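Robot stool assembly at our plant, anybody else living with this?

Shop Floor Talk > Automation and Staffing
Thread started in July
Showing all replies

legglue_larry

Long time reader, I don't post much. I'm at a furniture outfit that does flat pack plus a "ready built" line, stools and small side tables mostly. The ready built stuff has always been put together by people at benches. Back in the spring management signed with Drenitz for two-arm cells and we've been told the benches will be "rebalanced" by the end of the year.

What I want to know is what happened at other places. The sales deck says one cell handles 83 stools a shift with one attendant. I've been on the stool bench long enough to know what a good shift looks like and I have my doubts. But nobody upstairs is asking the bench.

Has anyone been through this? What happened to the people?

nightshift_mo

We went through it with Prulley, on drawer boxes. Nobody got fired. What they did was quit replacing people who left, and then the ones who stayed were all attendants. Same pay grade on paper. The piece bonus went away though, because you aren't the one making the piece anymore. Check that first. Ask them in writing what happens to the bonus.

torquewrench77

83 a shift is with every part sitting exactly where it's supposed to be and no changeovers. Ask who loads the parts. Ask who pulls the bad ones. Ask if that person's hours are in the number. I bet you a lunch they aren't.

legglue_larry

They aren't. I asked. Loading is listed under "material handling," a different cost center.

torquewrench77

There's your lunch.

pinehill_kate

I'll be the odd one out. I ran a stool bench for years and my wrists are shot. Flipping the seat over, holding it down with a forearm, driving fasteners into corners you can't see, hundreds of times a day. If a machine wants that job it can have it. My complaint is with how the savings get split up, and that's a management problem. The arm didn't write the bonus policy.

nightshift_mo

Kate, I agree about the wrists. But when the arm is the excuse for changing the policy, I don't find it that easy to keep the two apart.

sjatoi

I work on the integration side, so take this however you want. I've put in cells for Sellent and a couple of smaller shops. I don't think Larry's plant is being lied to exactly, but I do think they're being shown the best hour of the best day.

The part people underestimate is holding. A person doesn't think about holding a stool. You lean on it. For two arms it's half the job, one hand keeps the work from moving and the other one does something to it, and both have to agree on where the stool is. On a soft surface that gets harder. On a hard one you scratch the finish. Every shop ends up arguing over this.

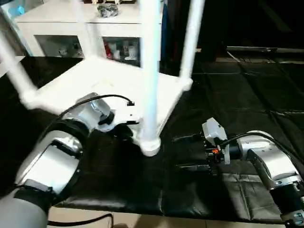
Shahzad Jatoi

White stool, upside down on a padded mat, left gripper holding the seat frame by the rail and the right one open, hovering over the mat. Look at how much of the setup is about keeping one light piece of furniture where it belongs. An experienced person at a bench does that part without noticing. So when a vendor gives you a cycle time, ask what they count as the start and what they count as the end. Is it from the parts in the box, or from the frame already placed? Those are very different numbers.

I'm for this stuff, by the way. It pays my mortgage. I just don't like seeing it sold with a headcount attached to it before it has run a month of real product.

bandsaw_betty

Those creases in the mat would bug me. A leg foot sits on a wrinkle and now your stool is a hair off. I used to smooth my pad with my hand between every piece, never thought of it as a step.

sjatoi

Betty, that's precisely the sort of thing that doesn't make it into the process sheet. Somebody writes down "place seat, insert leg, fasten" and then we find out there were a bunch of other steps living in people's hands.

torquewrench77

And then they ask those people to teach it for free before they get moved to the dock.

legglue_larry

That's pretty much where we're at. They've asked for two of us to "support knowledge capture." No extra pay, and it comes out of our bench time, so our numbers drop while we do it. One guy said yes. I haven't answered.

pinehill_kate

Don't say no, Larry. Say yes with terms. Get your average rate paid for the hours you spend on it and get your name on whatever the attendant job turns into. If you refuse they'll capture it from whoever is newest and you'll be stuck with a machine that builds stools like a three week temp.

nightshift_mo

Terms only work if they need you. We had terms. The supervisor who agreed to them moved to another site and the new one had never heard of them.

pinehill_kate

Which is why I said get it on paper.

nightshift_mo

You said get it. You didn't say paper. But OK.

flatpack_frank

Numbers from our place, for what it's worth. Bugti cells, side tables. First full month the target was 2000 units. We shipped 1273, and 411 of those went back through a human bench for touch up first. Mostly legs not seated all the way. The monthly report had the 1273 on it in big type and the touch up wasn't anywhere. The touch up bench was three of the same people whose jobs had been "automated."

It did get better after that. I'm not going to pretend it didn't. But for that first stretch the work got more boring and more rushed at the same time, which I didn't know was possible. You stand there, stand there, stand there, then there's a pile.

sjatoi

Frank's first month sounds normal to me. I'd have told them to plan on it. The trouble is the plan was probably what got the purchase approved.

torquewrench77

So you knew, the vendor knew, and the only ones who found out on the day were the folks at the touch up bench.

sjatoi

Not my site, so I can't speak to who knew what. But I've sat in meetings like that and kept my mouth shut longer than I should have, yes.

bandsaw_betty

Well, I appreciate you saying so.

Can I ask a dumb question? What does the attendant do all day? I keep hearing one attendant per cell, and I'd go crazy.

flatpack_frank

Not dumb. You load, you clear faults, you wipe things down, you wait. Our best assembler lasted five weeks at it and bid out to the paint line. She said she would take the fumes over the waiting. The ones who liked it were the ones who got training on the controls. That was two people out of the whole crew, and both had asked for it before the cells even showed up.

pinehill_kate

Larry, there's your other term. Controls training, with a class and a start date.

legglue_larry

OK, this is more use than anything I got at the town hall. I'm going to ask for:

the bonus question answered in writing
loading and touch up hours counted in the cell's number
average rate for the knowledge capture time
controls training for anyone on the bench who wants it

I don't expect all four. I'd be surprised by two. I still think 83 a shift is a fairy tale, but Kate's right that my wrists aren't getting any younger either.

torquewrench77

Ask them to run a shift with you watching, too. Start to finish, your parts, out of the box. If they only want to show you a video, you have your answer.

nightshift_mo

Seconded. And bring your own clipboard.

legglue_larry

Meeting is at 2:30 with the plant manager. I'll post back when I hear something.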